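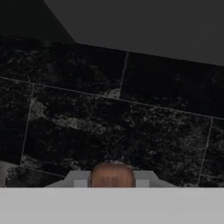 Vol. 2, No. 2

Home Threads Clubs Archive About

Filed under: Student Robotics / Kitchen Sim
4 min read

1/ OK, spring project update from the Lillbridge robotics club! We've been at the simulated kitchen for a whole semester now and I have so much to say about it that I'm splitting it up.

2/ The project is called Testar. Students write and train the policy that drives a single arm around a kitchen, all in simulation, with chores that sound easy until you try to spell them out for a machine. Pick up the vegetable. Put it in the pan. Good luck!

3/ My group has the wrist view, so we spend our lives looking at whatever is between two finger pads. I can now tell from a speckle of black marble which way the hand is pointing. My family is very patient with me.

4/ The other group (they named themselves Indent, after the bug that ate their first meeting) works on the planning side: which thing to go for, in what order, when to give up and try again. They argue a lot. It's great.

5/ Zucchini has been our big one this term. It's long and rounded, it can lie at any angle, and if you close the fingers across it the wrong way the physics engine has opinions. We rewrote the approach angle code in a single evening and I went home buzzing.

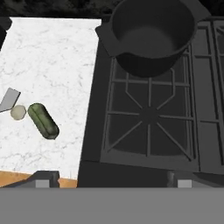 6/ Someone in the comments last time asked: do you need to know how to code before you join?

About half of our members had never written a line when they started. We pair new people with someone who has, and they usually pick up Python along the way.

7/ Training update for the number people: we're at 2000 demonstrations, after throwing out 133 that had the arm doing nothing useful. I went through the rejects by hand, and it was the most I've learned all semester. You start to see where a person driving the arm hesitates, and then you see the policy learning to hesitate in the same spot!!

8/ We also swap notes with a student club in Lagos that has been doing pouring and stirring chores. Their write-up on camera placement changed how we do everything. The wrist view is lovely for the last little bit of a grasp and pretty hopeless for knowing where the elbow is, so now we check the room view every time before we call a run good. 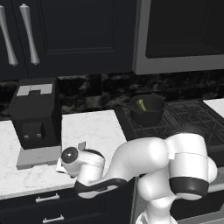

9/ Diane Fehr replied to ask whether any of this carries over to a real arm, and said her own students got burned by friction settings that were far too generous in sim. Fair! We've started randomizing friction and lighting because of exactly that kind of story. Diane, if you have notes, please send them, I will read every page.

10/ Next on the list is getting the arm to recover after a dropped slice without starting the whole chore over. Indent has a plan involving a smaller set of sub-goals. I have a plan involving more coffee and better logging.

11/ We're demoing in June, and I'll post the policy videos then, bad ones included. If you're a student anywhere near Lillbridge and want to drive an arm around a kitchen for an afternoon, come by, there's always a spare controller.

Threads / Clubs / Student Robotics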